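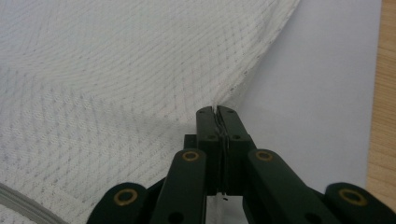
White tablecloth with a woven diamond pattern, pinched and lifted. Note the loose thread.

Ellwood Jacquard Tablecloth, White, from Kullari

I own one table worth covering and I have covered it badly for years, mostly with a thing from the drugstore that was technically a shower curtain. Then in February I got invited to host a dinner by people who assumed I owned linens. So I bought the Ellwood.

It costs $73. For that you get a big piece of white cloth in a paper sleeve and a card telling you to treasure it. I've had it for 20 washes now and I have some opinions, most of them friendly.

The look

Very nice, if you like quiet. The pattern is a fine lattice of little pale gray diamonds with curving rows running through it, and from across the room it reads as plain white. Up close it looks like you have your life together. My sister-in-law stroked it for a full minute before asking what was for dinner. It also hides creases better than a flat weave would, up to a point, and I have found the point.

The feel

Smooth, medium weight, a bit stiff out of the sleeve. It loosened up after the third wash and now hangs the way a tablecloth should. Pick it up and it billows very grandly, so for a few seconds you feel like the opening shot of a movie about a hotel. Then you have to fold it.

Folding it

I have never folded this tablecloth the same way twice. It's bigger than my arm span, the hem wanders off while you're busy with the middle, and the corners don't care to meet. Pinching it along the center line and letting both sides drop gives the best result so far. The pinch does leave a small ridge in the cloth, which goes away under an iron. Kullari sells a folding board for this. I looked at the price and went back to using the bed.

Washing

Cool wash, low dry, out of the machine while it's still slightly damp. Ignore that last bit and you'll be ironing through two podcasts. Red wine came out with ordinary stain remover. Turmeric mostly came out. There is a region near the head of the table that I now cover with the bread basket.

Threads

My main complaint. The cloth sheds the occasional loose white thread, and at this price I'd like them to stay in the tablecloth. Nothing has unraveled and I haven't found a hole. I snip them when I see them. Pulling seemed like a good idea exactly once.

Compared to the others

I borrowed a Rummont cloth from a neighbor for a week. Thicker, softer, more expensive, and it slid around on my table like it was trying to leave. The Darulden is cheaper and comes in colors, but the pattern is printed on and mine faded to a sort of rumor by summer. The Ellwood sits in between and I'd buy it over either one.

Gripes, small

The care label is enormous and sewn where a knee will find it. The paper sleeve can't be reused unless you are a much better folder than I am. And the napkins are sold separately, in a white that doesn't quite match.

Four stars. I'd give the missing one back for tidier threads and a smaller label. The shower curtain is back in the bathroom.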